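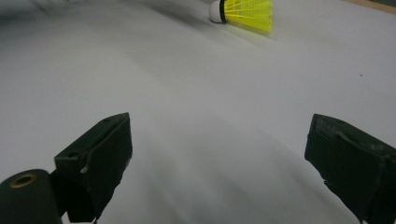
How does a robot pick things up?

I went to the Nirkmont open day in April and I got to ask loads of questions! Torunn Tangen showed us the grippers. A gripper is a robot's hand, and this sort has just two fingers. You've got five, you lucky thing.

First the fingers open wide. Then the gripper moves in, the fingers close and (hopefully!) they squeeze just enough. Try it at home with a shuttlecock, using only your thumb and one finger. The cork end is easy, but the skirt squashes if you pinch too hard.

Torunn let us have 15 goes each. I dropped mine a lot.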